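Changes to Household Recycling Collection and Drop-Off Service

The Laing Public Works Department has completed its review of the household recycling program and will put a revised schedule and a revised list of accepted materials into effect with the new year. The review began in July and covered curbside collection, the Wirkora Road drop-off center, and the contract under which sorted material is sold. Residents are asked to read this notice in full and to keep it until the printed calendar arrives by mail.

Curbside collection will continue every other week on all existing routes. Households on the east side of Jetelby Avenue, formerly served by the second route, are reassigned to the first route and will receive a separate letter giving their new collection day. Containers must be at the curb by 7 a.m. Crews will not return for containers set out late. When a collection falls on a town holiday, it will be made on the following working day.

The department currently serves 2,166 households at the curb. During the review, staff examined the contents of 295 containers selected from all routes. The most frequent problem was the presence of small loose objects of mixed material, which pass through the screens at the sorting plant and must be removed from the line by hand. Food residue was the second most frequent problem. Loads with a high level of residue are downgraded at sale, and the town receives a lower price for the whole load.

Effective with the first collection of the new schedule, the following rules apply. Paper and cardboard must be flattened and kept dry. Glass bottles and jars are to be rinsed, with lids removed. Metal cans are to be rinsed and may be placed in the container with labels on. Clean aluminum foil is accepted when it has been pressed together into a ball; small flat pieces are not accepted. Plastic bottles and jugs are accepted as before. Toys, building blocks, sponges, kitchen pads, and household items made of more than one material are not accepted at the curb and should be donated, if usable, or placed with the regular trash.
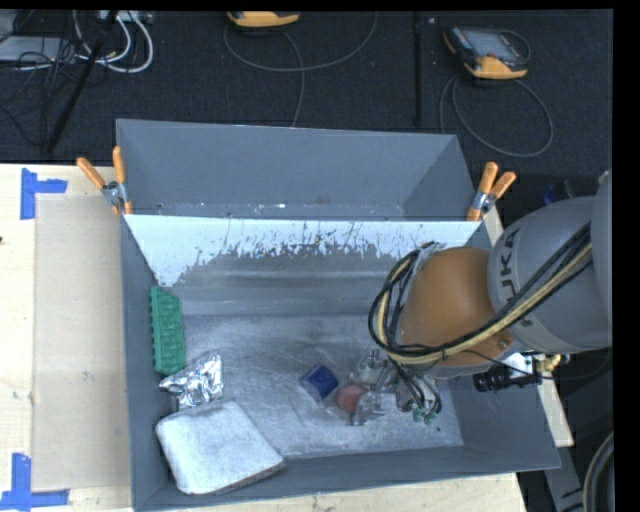

Small mixed items in a metal bin, among them a crumpled piece of aluminum foil.

A container holding items that are not accepted will be left at the curb with a yellow tag stating the reason. The resident may remove the items and set the container out again at the next scheduled collection. No fine will be charged for a first or second tag. After a third tag within one calendar year, the department will write to the household and may suspend service at that address until the matter has been discussed with the resident.

The Wirkora Road drop-off center will remain open to all residents of Laing upon proof of address. The center will accept scrap metal, motor oil in sealed containers, car batteries, and bundled newspaper. Paint, solvents, and garden chemicals will be accepted only on the two special collection dates shown on the printed calendar. Contractors and other commercial users must obtain a permit from the town office before bringing any material to the center.

The contract for the sale of sorted paper and metal has been awarded to Podura, which submitted the lowest handling charge of the bids received. The contract runs for two years and may be extended once by vote of the Town Council. Income from sales will be credited to the sanitation account and reported in the annual budget statement.

The department has also set aside 1,000 additional curbside containers for new households and for the replacement of damaged ones. Requests may be made in person or by telephone at the town office. Cracked containers and containers with missing handles will be replaced without charge. A replacement fee will apply to containers that have been lost. Residents who are unable to bring a container to the curb because of age, illness, or disability may apply for assisted collection. A form is available at the town office and at the public library, and no medical certificate is required.

Written comments on the revised rules may be addressed to Nesma Ragab, Superintendent of Sanitation, Laing Public Works Department. Comments received by 2000-12-15 will be included in the report to the Town Council.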